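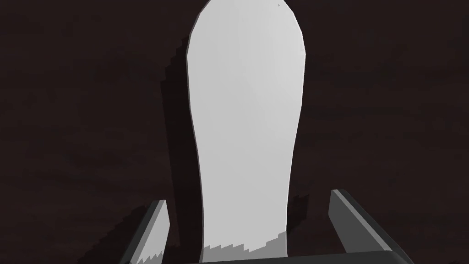
Sumaiya Gamage wrote in to ask why her sim grasps look fine in replay and then the trained policy goes wide every time. She has 3,219 episodes, all one shape, all started from nearly the same spot. Sumaiya, I think you answered it yourself in the second half! Tips below, mostly for you, also for the rest of the people who mailed after the April page.

Bench tips, part 2 – collecting grasp examples in simulation

Start poses. Jitter them more than feels sensible. Sideways, forward, a bit of twist. If the gap is wider on one finger than the other at the start, good, leave it. The policy has to learn to center itself and it can't if you always hand it a centered part.

Long narrow parts. Decide where you grip before you record anything and write it down. Low end, middle, whatever. On the Stota runs two of us were teleoperating and one always took the middle, the other went for the narrow end. Mixed the lot together, trained on it, got something that hovered between the two and closed on nothing.

Pauses. Trim them. Everybody stops just before closing to check the gap, and the model learns to stop as well. Then it stays stopped. I cut any stretch with no motion down to 8 steps. Don't cut to zero, you want a little settle before the fingers close.

Shadows. Stair-stepped edges on a shadow mean the shadow map is too coarse for the distance. Raise the resolution or pull the light's range in tight around the table. If you can't afford it, at least move the light between episodes so the same saw-tooth doesn't sit in the same place every time. We left ours fixed at Mornport for a whole batch. Retrained. Not fun.

Plain gray parts are OK for getting the pipeline going. Swap colors in before the big run. Same for the table – one dark brown surface all the way through and your policy will get wierd on anything pale.

Faceted curves. Check the collision mesh seperately from the visual one. They can be different and you won't see it in the wrist view. Turn on the collision overlay for one episode, look at where the fingers touch, turn it off again.

Camera. Wrist view is great up close, useless for knowing where the table ends. Record a second view from the side even if you don't plan to train on it. You'll want it when sorting out failures.

Failures. Keep them, in their own folder, labeled. Dropped, missed, pushed it away. Selvanayagam folder layout works fine for this, one directory per outcome. Don't put "almost" as an outcome. I did, can't remember now what I meant by it.

How many. For one part and one table I'd look hard at the first 1,000 before making more. Plot the start positions on a single chart. If it's a blob in the middle with nothing near the corners, fix the sampler, then carry on.

Seeds. Save the seed with every episode. Save the physics step too. I had a Brerneo export where the step was missing and replay drifted off by the end, part was sliding out of fingers that had closed on it fine when recorded.

Naming. Date, part, operator, seed. No spaces. No "final".

Disk. Compress the video, leave joint positions alone.

Next page is lighting, properly this time. Send questions before then, short ones please – and say which simulator version you're on.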